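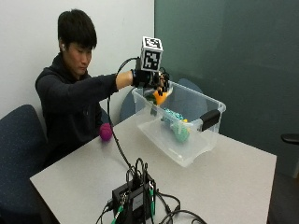 Reaching into the toy bin with the glove on, marker cube on the back of the hand.

Review: Susta tracking glove, wired version

We bought the Susta glove in July to record hand motions for our small picking cell. I am the person who sets it up every morning, so my review is mostly about setup and care, and less about the data.

The first installation took me 70 minutes. Most of this went to the cables. The glove has one black cable, which is fine, but the electronics box collects many more wires, and they do not like to stay in order. My colleague Lovisa Hovland now puts tape on each plug before she takes anything apart. I recommend to do the same from the first day.

The cube with the black square patterns sits on the back of the hand. It must be tight. Ours became a little loose after 22 sessions, and the recorded hand position started to drift. I tightened it, did the calibration again, and the problem was gone. Now I check the cube before each start.

The fingers move well enough to pick up toys from a plastic bin, also when they lie close to the wall. Small pieces are harder — you feel the fabric between you and the thing. Lead the cable over the forearm and leave a good loop at the wrist. With a short loop it pulls when you reach far.

Cleaning is the weak point. The manual gives it two lines, and I had to write to support. They answered the next day: damp cloth only, cable unplugged.

Four stars from me. I would buy it again, but please, Susta, print numbers on the plugs.

Ottar Holmgren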